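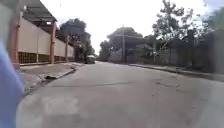

Nobody walks on Skiltside in the afternoon, Honeylyn Sison said, you'll cook before you hit the second corner. She said it through the screen door with a glass of ice in her hand, and she didn't offer me any of the ice, so I went anyway.

I should back up. I was delivering a cake. I don't bake, I don't own a cake box, and I had promised my mother I would never again agree to carry anything with frosting on it after what happened at my cousin's graduation. But Tín Cù was turning 90, and Tín Cù taught me to swim and to drive and to swear in two languages, so when the Lương bakery called at noon to say their van was dead, I heard myself say, sure, I'll walk it over, it's one street!

One street. It's the longest street in the neighborhood, is what it is. You start down by the wall, the long cream one with the pinkish pillars, and you think that wall is going to go on until you retire. I used to run a stick along the bottom of it when I was a kid – clack clack clack clack – until somebody on the other side yelled. I never once found out who. For years I pictured a judge. Then for a while I pictured a woman who'd been crossed in love and couldn't stand percussion.

So there I was with the box held out in front of me like I was bringing a crown to a king, and I got past the first pillar and I thought, I bet I could still do it. I didn't have a stick. I had a pen from Nomano Dental. I shifted the cake onto my left arm (I know, I know) and I ran the pen along the wall, just for a few steps.

"Hey!" somebody yelled.

Same voice! Older, kind of rusty, but I swear it was the same one. I nearly put the cake in the road.

"Sorry!" I said.

There was a pause. Then the voice said, "Is that the kid?"

I was 34 years old with a cake on my arm and sweat running into my eyes, and I said yes, it was the kid.

"You stopped," said the voice. "What'd you stop for?"

I didn't have a good answer. I said I'd moved away for college, and then I'd gotten a job at Oluvon selling window blinds, and then I'd moved back. It sounded like a lot of excuses. The voice thought it over and asked what I was carrying, and I said a cake, and it asked what kind, and I said coconut, for Tín Cù, who was turning 90.

"He is not," said the voice. "He's 89. We were in the same grade."

Well, I wasn't going to argue about it with a wall. But I did lift the lid a little to look, and it said 90 in big yellow numbers, with a little frosting palm tree on each side. I told the voice so. The voice laughed for so long that I started to worry.

"He's been adding a year since the army," it said. "He was too young to go in with his brother. I guess he never took it back off."

I asked who I should say was asking. I waited, and I could hear a radio going somewhere inside, and a door. No name came. I wished the wall a good afternoon, which felt silly, and kept going.

It gets easier once you're up where the hedges are. The trees lean in and the whole street goes soft and green, and your shirt unsticks from your back a little. There are big cracks in the road up there that Tín Cù used to tell me were rivers, and if I stepped on one I'd have to swim home. I was careful. I'm still careful, if you want to know the truth. I walked right up the middle with my cake and stepped over every single river.
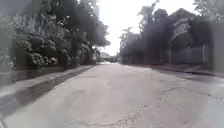
*The river end of Skiltside, looking up the street.*

Tín Cù was on the steps in his good shirt. He took the box away from me before I could say happy birthday, opened it, and looked at the numbers for a while.

"Somebody down there says you're 89," I said.

He didn't even look up. "Who?"

"I don't know. Behind the wall. Said you were in the same grade."

He picked up one of the palm trees and ate it, trunk first. Then he wiped his fingers on his handkerchief, folded it, and went in for a knife and two plates and a sheet of foil. He cut the first piece big, a corner with the whole zero on it, and wrapped it up tight.

"You're going back that way," he said.

I told him I'd only just sat down.

"And take a stick," he said.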